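Celebrity Cleaning Hacks: Which Ones Are Worth Your Time?

18 October 2021

Every few weeks another famous person lets a camera crew into the kitchen and shares a "secret" for keeping it spotless. The clip gets passed around, the fans swoon, and the rest of us are left with a sink full of vinegar foam. I've tried a fair number of these tips, and my advice is to keep your wallet shut until you've read a bit further.

The lemon in the dishwasher

A reality star's favorite. Half a lemon on the top rack, run as normal, and the glasses are supposed to sparkle. Mine came out with pulp on them. If your glasses are cloudy, check the rinse aid and clean the filter. Eat the lemon.

Baking soda and vinegar on everything

They fizz, so people think they're working. Mixed together they mostly cancel each other out. Use baking soda as a paste on a stained mug, or use vinegar on the scale in your kettle and rinse well. Keep vinegar off marble, whatever the actress with the marble island told you.

The $11 scrub paste

Vilora paste has been in so many celebrity pantry tours that I finally bought a jar. It took a burned ring off a steel pan in 10 minutes. So did baking soda and a wet sponge, and I already had those. The jar smells nicer, I'll give it that.

Decanting the whole pantry

Clear jars look great behind a pop singer giving a tour. Then you have flour with no date on it and rice with no cooking directions. If you must do it, cut the label off the bag and tape it to the back of the jar. I gave up after 6 jars.

The "capsule" dinner set

The latest one says to own one plate per person, each in a different color, so everybody washes their own. The Darkley sets are the ones being pushed hardest, though any plates would do. I can see it working for a week. By November the same person will be washing all of them.
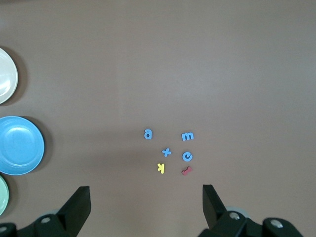
Mixed colors on a plain table: a cream-white plate and a sky-blue one.

If you do go for colored plates, skip the steel wool. A soft sponge and hot water will handle most dinners, and dried egg comes off after a soak in cool water.

The steam gadget

The Werance steamer has 2,000 glowing comments under one star's video. I read plenty of them and hardly any mentioned cleaning. Borrow one before you buy it. For a greasy stove top, lay a hot, soapy cloth over the mess, leave it while you have a coffee, and wipe.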